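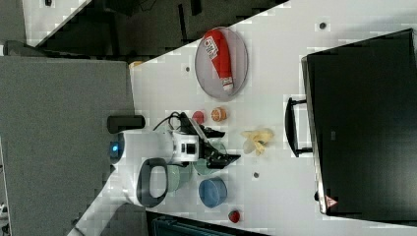

Plate (tableware)

A plate is a flat or slightly dished piece of tableware that you eat off. I've been keeping this entry going on my kitchen history site for a while now, and it's still the one I get the most mail about, so I've tidied it up again and put back the part on rims (sorry, rim people!).

Before plates

For a long stretch of the Middle Ages, most people in Europe who sat down to a proper meal ate off a trencher, a thick slice of stale bread. It soaked up the gravy, and afterward you could eat it, give it away at the door or toss it to the dogs. The oldest mention I've found in the Tudstead household rolls is from 1391, where the baker gets paid for "trencher loaves" as a separate item from the good bread. By 1413 the same rolls list wooden trenchers too, and I love those – squares of board, some with a little hollow in the corner for salt.

Wood hung on much longer than you'd guess. Pewter was what people bought when they had money, and it could be melted down and recast when it got too beat up. Glazed pottery plates came in at different speeds in different places, and porcelain from China set off a craze that European potters spent ages trying to match.

Parts of a plate

The flat middle is called the well. The part around it is the rim (or the ledge, or the marly if you hang around with collectors), and the ring underneath that keeps it off the table is the foot. A plate with no real rim, where the well just curves up at the edge, is a coupe. Coupe plates look roomy and stack nicely, but I find sauce gets away from me on them, and I'm a rim person through and through.

Sizes

There's no single standard, and every maker does its own thing. Side plates, salad plates and dinner plates are the usual 3 in an everyday American set. My side plates are from Grustia and measure 170 millimeters across, a touch bigger than a saucer and just right for toast. Dinner plates have grown over the years, and if you've ever moved into an older house and found your new plates won't let the cupboard door close, well, join the club.

Materials

Earthenware is fired at a lower heat, chips fairly easily and needs its glaze to keep water out. Stoneware is fired hotter and feels heavier in the hand. Porcelain is thinner and whiter, and you can often see the shadow of your fingers through it. Koskela made a speckled stoneware line that I still hunt for at flea markets, and Plunow did a rimmed porcelain one that chips if you so much as look at it (I'm down to two). Melamine and enameled steel are the camping choices.

Care

Let a hot plate cool before it goes into cold water. If you stack good ones, slip a paper towel or a piece of felt between them, because an unglazed foot will scratch the plate underneath. Gray marks from knives are usually metal left on the glaze and not scratches at all, and a paste of baking soda and water takes off most of them.

See also: Bowl, Charger, Saucer, Trencher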